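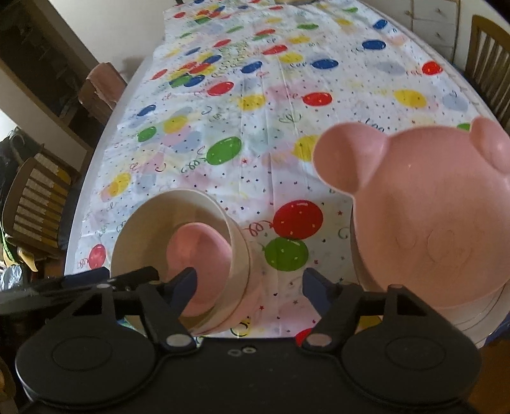
Clearing a table with a hand-held gripper: paper cup, pink bowls and a plate.

Search this site Search Menu

Call for participants: household table-clearing study

The Jotirow project, based in Estbridge, invites adults to take part in research on how robots learn everyday tasks from human demonstration. Participants use a hand-held gripper to pick up, stack and put away dishes at a table in their own home. The recordings are used to train a robot arm.

In the first stage of the study, a model trained on 605 demonstrations cleared 78 per cent of items correctly in kitchens it had not encountered before. Results were weaker with nested dishes and patterned tablecloths. The second stage will collect almost 300 further demonstrations in these conditions.

Applicants must be 18 or older, have full use of at least one hand, and have a dining or kitchen table available. No technical experience is required. Training is provided at the Chávez Building before equipment is lent.

Participation involves nine sessions of one hour each. An honorarium is paid on return of the equipment. Participants may withdraw at any time and may ask for their recordings to be erased.

Applications should be made on the Cutus enrolment form, available from the project office.

Last updated: 02/03/2024

Contact the project office | Copyright Jotirow Project | Back to top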